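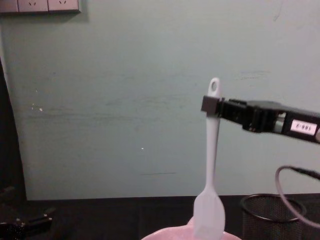

Home | Notebook | Parts list | Schedule | Log in

Arm project notebook, bench 2

13 Jan 2021

Stirring task, continued. Goal for this session was to get through the grip questions before the team starts on the mixing routine. Most of them are settled. The speed limit isn't.

Grip

Went back to holding the spatula near the top of the handle. The lower grip we used before break gave less wobble at the blade, but the fingers came too close to the bowl rim on the far side of the circle. With the high grip there is room to go all the way around. The cost is that any twist in the fingers shows up much larger at the blade end.

The handle is narrow and the finger faces are flat, so it wants to rotate when the blade meets something thick. Tried three things:

- Bare fingers, full closing force. Slipped on the first pass through the dry rice.
- One layer of the thin rubber sheet on each finger. Held in rice, slipped in the oat mix.
- Rubber sheet plus a wrap of tape on the handle where the fingers land. Held in both.

The tape is fine for practice but the rules for the spring showcase say utensils have to be unmodified. Need to read that section again. If tape counts as a modification, the next thing to try is a printed finger pad with a shallow groove. Skeltivico has a pad file in the shared folder that is close, but the groove is cut for a round handle and ours is flat.

Set the spatula in the fingers by hand each time. Picking it up from a holder is a separate job and goes to the second group.

Start position

Blade vertical, near one side of the opening, then straight down. We were starting from the center before and moving outward, and the first sideways move always pushed a pile up the wall of the bowl. Starting at the side and going around first leaves a lower pile.

Saved as pose STIR_START. The old one is STIR_START_OLD, please don't delete it until the August code is out of the main script. There are still two calls to it that I know of, one in the demo routine and one in the reset.

Bowl height matters more than I expected. I changed from the heavy bowl to the light one and forgot to redo the height, and the blade pressed into the bottom hard enough to trip the arm. No damage. Added a line to the start checklist: new bowl, new height.

Speed

The motor setting for the base joint goes up to 4,000 in our scale. At 4,000 it throws rice. At 3,000 it mostly doesn't, but the arm overshoots at the point where the circle changes direction and the blade taps the rim. Did not find a setting that is both quick and quiet. I think the problem is the way the circle is broken up into straight pieces. There are too few of them, so every corner is a small stop and start.

Plan is to rewrite the path with more points and see if the tapping goes away at 3,000 before touching the speed again. Please change one of these at a time. Last term we changed the path and the speed together and spent two sessions not knowing which one had fixed it.

Log

Run 272 is the last one with the old path. Everything after that number will be the new path, once it is written. The log column called "tool" still says SPOON in all the runs from this session. I will fix it by script. Don't fix it by hand, the sheet is shared with the Plultus team and they sort on that column.

The log also skips a few runs where the laptop went to sleep. Turned off sleep in the power settings. If somebody turns it back on, the script needs to be restarted from the terminal, not from the icon.

Cable

The cable caught once when the wrist turned past the halfway mark. Slack was lying across the bench and the arm dragged it. For now, check by hand that it clears before each run and keep the wrist on the near side. A clip on the upper part of the arm would do it. There is a bag of clips in the drawer with the hex keys, I haven't checked the size.

Emergency stop was tested at the start and again after the trip. Works both times. Whoever runs the arm keeps a hand next to it, and the other person does the pouring. One person doing both is against the club rules and we did it twice last term.

Mixing routine

Bajwa is the name we are using for the full routine (pour, stir, scrape, lift out). Only the stir part exists so far. The scrape is going to be the hard one. The blade has rounded edges, which helps against the side of the bowl, but the arm has to tilt it and keep the tilt all the way around. I drew the angles on paper and taped the page inside the back cover.

For the lift out, wait a moment over the bowl before moving sideways. Oat mix sticks and drops off late.

Sent a question to the Tandis list about whether the wrist can hold a tilt while the base turns, or if it has to be worked out point by point. No answer yet. If it is point by point, somebody who has finished the trig unit should take it.

To do

- Read the utensil rule, tape or no tape
- Redo the pad file with a flat groove
- New circle path, more points, speed stays at 3,000
- Script to fix the tool column
- Cable clip
- Buy oats. Rice is fine, there is plenty
- Wash the bowls before leaving, the oat mix sets hard overnight

Next entry should start with the new path. If the pads are printed by then, test them on the old path first so there is something to compare to.

Contact the club | © 2021 Arm Project Notebook | Back to top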